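Chapter 4
The Natural Nail

Obadia Owino
From Hands and Feet: A Course for Salon Students, Allcombe edition

By the end of this chapter you should be able to name the parts of the nail, tell a dry nail from a brittle one, choose a file without guessing, and explain to a client why her cuticles are not the enemy. The last of these takes the longest. Some clients have been at war with their cuticles since high school.

4.1 What you are working on

Most people who sit down at your table believe the nail is alive. They will tell you it needs to "breathe," usually after three months of gel. The part you file and paint is the nail plate, and it is made of packed layers of dead cells full of a protein called keratin. It has no lungs. It gets what it needs from the blood supply underneath, and it gets it while it is being formed, at the matrix, tucked away under the skin at the base of the nail. Damage the matrix and the nail may grow in ridged for good. Damage the plate and you have a cosmetic problem with an end date, once it has grown out.

The pale half moon at the base is the lunula, the visible end of the matrix. It is easiest to see on the thumb and may not show at all on the little finger. Students worry about this every year. Please don't.

The cuticle is the thin, dead, clingy tissue that sits on the plate. The fold of living skin behind it is the eponychium. In ordinary speech people call the whole business "the cuticle," and that is how living skin ends up getting nipped off. Dead tissue may be loosened and removed. Living skin is moved back gently, or left alone, and it bleeds when you forget which one you are holding.

4.2 Dry or brittle?

A dry nail bends and peels in thin sheets at the free edge. A brittle nail snaps. Clients describe both as "weak" and have often bought a hardener for it already. A hardener on a nail that is already stiff makes it stiffer, and the client comes back with a shorter nail and a grudge. Ask about dishwashing, gloves and acetone before you reach for any bottle. Oil helps more often than it gets credit for, and it is cheap, so it is seldom on the front shelf.

4.3 Files and grit

The number on a file is its grit. Low numbers are coarse, high numbers are fine, and every year someone assumes the opposite on a real hand. Coarse boards belong on artificial nails. For a last gentle smoothing of the free edge, a 400 is kind to nearly everyone. The Ruden board in your kit is marked on one side only - write the grit on the other side yourself, before you need it. The table on page 188 lists which grit goes with which service.
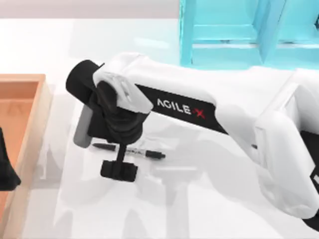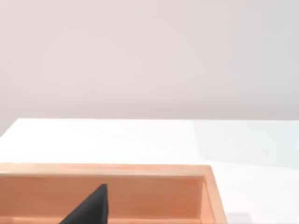 Page last changed: August

Before you go on to 4.4

Look at your own ten nails under a good lamp, with no polish on them. Find the lunula, the free edge and the side folds, and note any ridges. Then do the same for a partner, and write up what you see on the Sarivberg client card. "Nice nails" is not a finding. Keep the card, as you will fill in the back of it in Chapter 5.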